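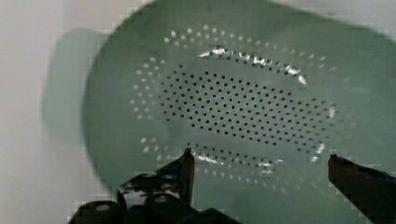
The purchase price of the arm is the number everyone brings to the budget meeting, and it is the least interesting number in this course. Last June the Plullesgate lab signed for a Pumoson arm and felt very grown up. Then came the fingers, the wrist camera, the mount for the camera, the cable for the mount. Price the task first. A green colander costs next to nothing, but look at the glare along the ridge around its drain holes and ask what your vision budget line was supposed to cover. Lighting? A better sensor? Heikki Honkanen's first draft had neither, though it did have a line for stickers.

Handout 2: What goes on the sheet

Arm and controller, one quote, with shipping.
Gripper and spare fingers. Mastlow sells fingers in packs of 15. You will use them.
Tables, clamps, power strips.
Props. Household stuff, bought at retail, receipts kept. Oluwaseun Olaniyan's group spent $427 on props and filed it under "kitchen," which took 19 emails to undo.
Staff hours for setup. Double whatever you wrote.

Put recurring costs in their own column. Service contracts and software seats love to hide in year one and jump out in year two, usually after the person who signed has moved to another building.

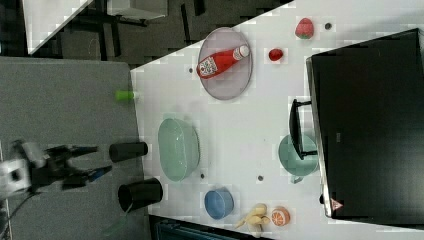

Should we lease the arm or buy it?

Lease if the project has an end date you believe in. Buy if you expect to keep using the arm after the grant runs out, and get the service terms in writing before you sign. Ko quotes both ways if you ask; ask for both on the same day.

For next week: bring a one-page budget with a total. Totals that end in three zeros will be read aloud.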